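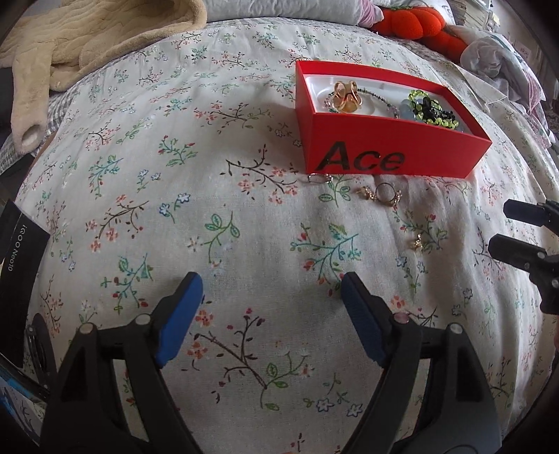

How often should costume jewellery be sorted? Twice a year is enough for most people, and once a year will do if you only wear a few pieces.

We run this item every August, when the repair desk is quiet and people have come back from holiday with bags of tangled necklaces. The advice has changed a little since last summer, mainly on storage, so it is worth reading through even if you kept the old one.

**Where to do it**

Use a bed. A table seems the sensible choice, but small rings roll off tables and a stud that lands on floorboards can travel a long way. A made bed with the sheet pulled fairly flat holds things where you put them. Take the duvet and the pillows off first. A plain sheet makes small gold pieces easiest to find, though a patterned one is fine if you put things down in one area and keep to it. Choose daylight over a bedside lamp. Shut the door if you have a cat.

Whatever box you keep your things in, put it on the bed open and work from there. A red box marked "Ace" with a white inner tray does the job as well as anything sold for the purpose. Pale linings are helpful, as dark beads and thin chains show up against them. If your box has a dark lining, a sheet of kitchen paper in the bottom does the same.

**What comes out first**

Take out the small pieces before you touch anything else. Thin rings and single earrings sink to the bottom and get caught under bracelets, and they are what people most often tell us they have lost. Lay them on the sheet just in front of the box. Put bands in one place, rings with stones in another, and earrings a little apart from both.

Leave the large pieces in the tray for now. A big ring with a coloured stone and a twisted band is not going anywhere, and the same goes for a strand of beads. If you tip the whole lot out in one go you will spend the first half hour untangling.

Beaded bracelets are the exception. Lift each one and look underneath, as loose beads and other small things slide under them. Do this slowly. Old elastic can be close to breaking and you will not always see it before you pull.

**Odd earrings**

Put single earrings in a saucer and leave them there until the whole box is done. About half the time the partner is in a coat pocket, a washbag or the dish by the bathroom sink, so check those before you decide anything. If it has not appeared by the next sort, the single can go in our odds jar at the desk. The jar was emptied in the spring and almost 100 earrings came out of it. Some were matched with others close enough to wear as a pair. The rest went to the Verura workshop, where the beginners' class takes them apart for hooks and posts.

Please do not put anything in the jar that you think may be solid gold. Look for a hallmark on the post or inside the band, and use a magnifying glass if you need one. The marks on small earrings are very hard to read. If you are unsure, bring the piece to the desk and we will look at it with you. We can read a mark but we do not value jewellery, and we do not buy it.

**Cleaning**

Most costume pieces need only a soft dry cloth. Wipe plated rings on the inside of the band as well as the outside, where hand cream and soap build up. A dry baby toothbrush is useful round the edge of a stone setting. Keep water away from anything with a glued stone, and from beads strung on cotton or silk — the thread swells, then rots, and the strand goes at the worst moment.

Silver that has gone dull can be rubbed with a polishing cloth. We sell the Zandau cloth at the desk because it is the one we use ourselves. Do not use it on plated gold, or on any piece where you can already see a different metal coming through.

Check the claws on stone rings while you have them in your hand. Hold the ring near your ear and tap it gently with a fingernail. A loose stone often makes a faint click. Put that ring in an envelope, write on it what is wrong, and bring it in.

**Putting it all back**

Heaviest things go in first and at the ends. Strands should be laid straight across the tray if it is long enough, or in one loose curve if it is not. Bracelets go on top of nothing and under nothing if you can manage it. Small earrings are better out of the main box altogether. A Bepari pill organiser, the weekly sort with seven lids, holds seven pairs and fits in a drawer. Several members use egg boxes. Buttons work well too: push both studs of a pair through the holes and fasten the backs behind.

Last year we suggested small zip bags for everything. We now suggest them only for silver, with the air pressed out. Two members found that plated chains had gone sticky in the bags over the winter, and one of our own display bracelets did the same.

When the box is full again, run the flat of your hand over the sheet before you make the bed. Go slowly and do it from both sides. Then pick the sheet up by its four corners and shake it over itself once. This is where the last stud turns up.

**Restringing**

The desk has 30 restringing slots for the rest of August and a good number are still open. Bracelets on elastic are usually done while you wait. Necklaces are kept for a week, or longer if they are knotted between every bead. Bring all the beads you have, even chipped ones, in a lidded pot. If some are missing we can often fill the gap from stock. The Karkusix bead drawers were restocked in July and now hold 3,000 glass beads, with far more greens and yellows than before. We are still short of small dark beads, so if you have a broken strand you no longer want, we would be glad of it.

Payment is by cash or card. Slots can be booked at the desk or by returning the slip at the back of this newsletter. Please write your telephone number clearly, as three slips last month could not be read.

*Repair desk notes, Aug 6, 2018*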